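Moving a small bitcoin wallet off an exchange

12 Sep 2024

I kept a small amount of bitcoin on Ornthorpe for longer than I should have. In July the exchange changed its withdrawal schedule, and I finally sat down to work out what it would cost to move everything to a wallet I control.

The balance was a little over $1,000. It had come in as 40 separate purchases, most of them small.
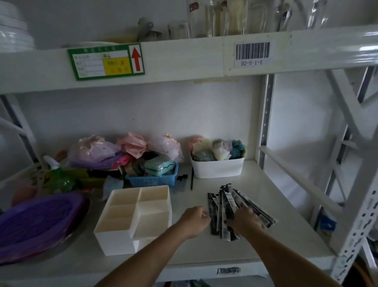
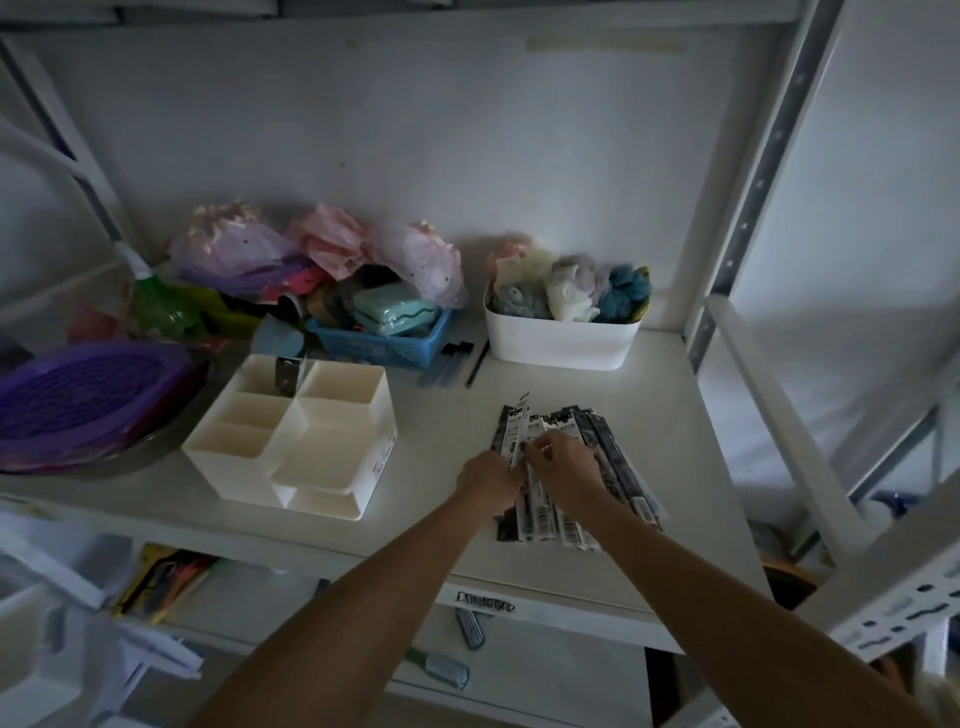
Teguh Nugroho wrote to me that the number of purchases makes no difference while the coins sit on the exchange, and he is right. Ornthorpe keeps one ledger entry per customer and pays out a single amount. The purchases only turn into separate pieces on the chain if you withdraw after each one, as I used to do on Clunditz. Every withdrawal then becomes its own output, and every output adds size to the transaction when you spend it later. Fees are charged by size, whatever the amount being sent.

So I made 2 withdrawals. The first was a test for the smallest amount Ornthorpe allows. I waited for it to confirm, wiped the wallet, restored it from the written seed words and checked that the same balance came back. Then I sent the rest to a fresh address from the same wallet.

The wallet software is Elska. Its fee screen is plain and lets you type a rate by hand. It also labels addresses, and I used that to note the date and source of each deposit. Export the labels separately, as the seed words do not bring them back.

Ornthorpe charges a flat fee per withdrawal. On a small balance that is a noticeable share, and the test transfer doubles it. I would still pay it again.

The old Clunditz outputs are a different problem. There are enough of them that combining them at a busy time would be wasteful. I have a low-rate transaction drafted and will send it some weekend when the queue is short. I still need to download the purchase history from Ornthorpe before closing the account.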